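Zallton Community Help > Local Government > Petitions and Meetings

City clerk struck 93 names from our petition, is there a way to save it?

Posted by marrow_lane
Tags: petition, city clerk, signatures, city council, initiative

Hello to all. I moved to Fenine several years ago and I became a citizen in the spring before last, so please be patient if I use a wrong word for something. English is my third language and the language of the city code is maybe my fifth.

Our city council voted in April to move its regular meetings from the evening to 10 in the morning. I think it was a bad decision. The people who came to speak in the evening were people with jobs, and now the public comment is given mostly by persons who are paid to be there. I wrote to my council member two times and I received a polite letter which did not answer me. So a small group of us decided to make an initiative petition, to put the evening hour into the city code.

We collected 741 signatures. We did it at the farmers market, in front of the library, and by walking from door to door in the streets behind the school. We delivered the sheets to the clerk's office before closing time on the last permitted day, and we have a stamped receipt.

Last week I received a letter from the clerk. It says that 93 of the signatures are struck and that with the rest we are under the required number, which is in our city 5 percent of the registered voters. We are not far under. The letter gives the reasons only in groups: "not registered," "address outside city," "signature does not match," "incomplete date," "duplicate." It does not say which person belongs to which reason. 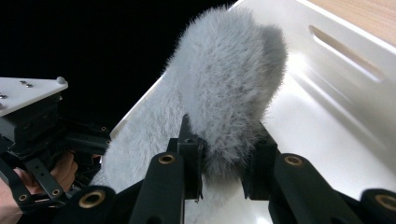
Pale gray-white fur, close up.

What I would like to understand is the following.

First, do I have the right to see which names were struck, and why each one? When I telephoned, the lady in the office said that she must ask the city attorney.

Second, many people here live on the road to Buvley, where the border of the city goes through in a strange manner. Some houses have "Fenine" as the postal address but they are outside, and I suspect also the opposite, that some with a Buvley postal address are really inside. If the clerk looked only at the postal name, there can be mistakes in her work.

Third, the letter says we can "cure" the petition in eight days. Does it mean that we can bring new signatures, or only that we can repair the old ones? A neighbor told me we can do both and another neighbor told me we can do neither. I have read the chapter in the code three times and I understand it differently each time.

I do not want to accuse the clerk. She was always correct with us. But I would be sorry to lose this for a missing date in a little box.

Thank you in advance for any help, and please say which state you are speaking about if you quote a law.

grumbling_elector

Clerks always do this. They don't want petitions, petitions are work for them. Get a lawyer or just start again and collect twice as many. We did one about parking meters years ago and they threw out half of it over nothing. Good luck.

Hadi Atallah

I was for a long time a circulator for petitions and later I checked the sheets for two campaigns, one of which failed for almost the same reason as yours. I am not an attorney. I also learned English as an adult, and I can assure you that the people who were born here do not understand the petition chapter either. I don't know your state, so I will tell you what is common and what you must look for in your own code.

To your first point. In most places the checked petition is a public record, or at least the person who submitted it can inspect it. Do not ask by telephone. Write a short letter or an e-mail, and say: "I request to inspect the petition sheets as marked by your office, together with the reason code for each signature not counted." Use the words "public records request" in the subject line. Ask in the same letter that they confirm on which day the eight days began and on which day and at what hour they end. Some offices count calendar days and some count business days, and some begin with the date on the letter and some with the day you received it. Keep the envelope, it has a postmark.

I would go to the office in person the same day, with the letter in the hand, and ask them to stamp a copy. Be friendly. Your clerk probably has a sheet or a computer list where each line is marked already, as she could not arrive at a number like 93 without it. That the lady must ask the city attorney is normal and does not mean that they hide something.

When you get the marked sheets, sort the struck lines by reason. They are not equal in value for you.

"Not registered" is usually lost, but look at each one. Often the person is registered under an older name, or the handwriting was read wrongly. We had a Mr. Awad who was struck as not registered, and the checker had searched for "Award." He was in the list for more than ten years. If you can show the clerk the right entry in the voter file, this line comes back without anybody signing anything.

"Duplicate" means that one person signed two times. In many places the first signature should still count and only the second is struck. Some offices strike both, and if the code does not tell them to do it, you can object. Find the pairs and write down the sheet and line of each.

"Signature does not match" is the one that makes people angry. Here you commonly need a short statement from the signer that the signature is really his. Old people and people with an injured hand are frequently in this group. Visit them with the correct form, if the city has one, and do not write your own form before you have asked if there is an official one.

"Incomplete date" depends very much on the state. In some, the signature is valid if the date can be understood from the lines before and after it. For example, if lines 1 and 3 are dated on the same day and line 2 has only the month, a reasonable clerk can accept line 2. In other states it is strict and the line is dead. You must not fill in the date for another person. I write this very clearly, for I have seen a good petition destroyed by a helpful man with a pen. In some states it is a crime.
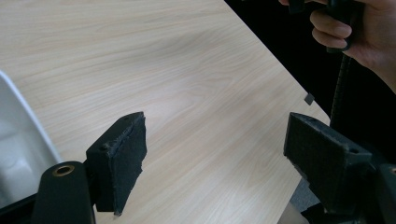 The address matter I would put at the top of your work, before all the others. The postal name of a place says nothing about the city border. The post office made its routes for its own convenience. What counts is whether the house is inside the limits, and the county normally has this in the voter file as a code for the city district or the precinct. Make a list of all the lines struck for "address outside city" and compare each with the county map of parcels, which is free to view in most counties. For each house that is inside, print the page of the map and write on it the sheet number and the line number. On the Buvley road I would expect you will find several. It is a dry kind of work, but two persons can do it in an evening.

Do not forget that the comparison can also go against you. If you discover that a counted line is really outside, you are not in all places obliged to report it, but I would not build a public complaint on the map and be silent about this. The other side can read a map too.

To your third point, about "cure." Look for the exact verb in the code. If it says "amend" or "supplement," then in general you may add new signatures in the extra days. If it says "correct" or "cure defects," it is often only the repair of what you already handed in. There are codes which use both words, one for the initiative and another for the referendum, and you must be sure that you read the section for the initiative. I think this is maybe why your two neighbors gave you different answers. Ask the clerk in the same letter as above: "May the petitioners file additional signatures during the cure period, and if yes, on which form?" If she answers yes in writing, you can rely on it much better than on any of us.

In case new signatures are allowed, begin to collect them now and do not wait for the records. Use fresh sheets with the same heading and the full text attached. Let each person sign in front of you, and look at the date and the street number before they go away. Bring a clipboard that is hard, many of the bad signatures come from paper that was bending.

And a last thing, which is more political than legal. Write again to your council member, and to the others too, and tell them how many residents signed. A council can change its meeting hour by a simple vote, with no petition at all. In the campaign that we lost on paper, the council adopted a weaker version of our text some months after, and it was mostly what we had wanted.

marrow_lane

Dear Mr. Atallah, thank you very much, I have printed your answer for our group. I went to the office this morning with the letter and they stamped my copy. They said that I can see the marked sheets tomorrow at 2 p.m. and that the days are counted as business days, from the date when I received the letter. The new signatures are still an open matter with the attorney.

We have already found one house on the Buvley road which is inside the border by the county map, and it is the house of the woman who gave us the idea for the petition.

pinoak_precinct

Mostly agree with Hadi. One addition: check the circulator's statement at the bottom of each sheet too. If that's missing a date or a signature, some offices toss the entire sheet, and it can show up in the letter lumped in with something else, like "incomplete date." If a bunch of your struck lines are all on one sheet, that's likely what happened. In my state the circulator can fix it with an affidavit during the cure window. Different state than yours maybe, so ask.

Also don't pay for a lawyer until you've seen the marked sheets. You may only need a handful back. If the clerk still says no after that, the deadline to go to court on these is usually very short, so ask her what it is while you're at the counter tomorrow.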